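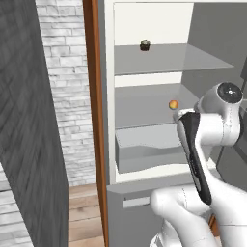
A reader of the previous entry wrote to say that teleoperation is a slow way to teach a robot anything, and that a person with a good script could produce the same motions in an afternoon. The reader asked why anyone would steer a simulated arm through a kitchen one reach at a time when a planner would find a path without complaint.

The question deserves a full reply, and this entry is intended to supply one.

The work described on this blog is carried out in Jorkance, a simulated kitchen in which an operator directs a robot arm by remote control. The operator holds a hand controller, the arm follows, and each completed attempt is saved as a demonstration. The demonstrations are later used to train a policy, which is then tested on the same tasks without an operator. The current task family concerns open shelving: small items must be approached, grasped and moved without contact with the shelves above or below.

It is correct that a planner can find a path to a piece of fruit on a middle shelf. Scripted motions were used for the first version of this task family, and they remain in the archive. They were clean and fast, and the policies trained on them performed well when the fruit was placed where the script expected it. When the starting position was changed, performance fell sharply. The scripted set contained very few corrections, and the policy had therefore seen very little of what to do after a poor approach.

Human operators correct themselves constantly. They come in too high, stop, lower the wrist and try again. They approach from the side when the shelf above limits the room for the hand. These small repairs are present in every session, including the sessions of experienced operators, and they are retained in the record.

Shelves have proved more difficult than tables. On a table the arm may descend from above, and most new operators acquire this habit within their first session. In a shelf compartment the same habit leads to a collision with the surface overhead. The fingers must enter from the front, the forearm must be kept low, and the operator must pay attention to the elbow as well as to the fingertips. New operators watch the fingertips only. They are now asked to complete a set of practice reaches with no grasp at all before any demonstration is saved.

Round items present a second difficulty. A finger that touches a round item off center will push it away, and the operator then tends to chase it toward the back of the shelf. The written guidance is to withdraw the hand fully and begin a new approach. Attempts in which the item was chased and eventually caught are kept in a separate group and are not mixed with the main set.

The present set contains 200 demonstrations, of which 149 were accepted after review. Most of the rejected attempts involved contact between the arm and the cabinet. A smaller group was rejected for long pauses, during which the operator had released the controller and the arm simply held its position. Pauses of this kind are harmful in training, as a policy may learn to wait at the same point and never continue.

The reader's point about time is accepted in part. A session of 50 attempts is tiring, and the quality of the later attempts is visibly lower. Sessions have accordingly been shortened. Operators at the Weltport desk now change places at the halfway mark, and the same arrangement will be adopted at Gruvville once the second controller has been set up.

A mixed approach is also under consideration. The long movement from the resting position to the front of the cabinet varies little between operators and could reasonably be scripted. The final reach and the grasp would remain in human hands. The Imai controller permits a handover of this type, although the arm gives a slight jump at the moment of transfer and the cause has not yet been found. The shelf tasks will continue under full manual control until it is corrected.

Further comments on this subject are welcome and may be left under this entry. Readers who have used scripted approaches with a manual grasp are particularly invited to describe how the handover was arranged.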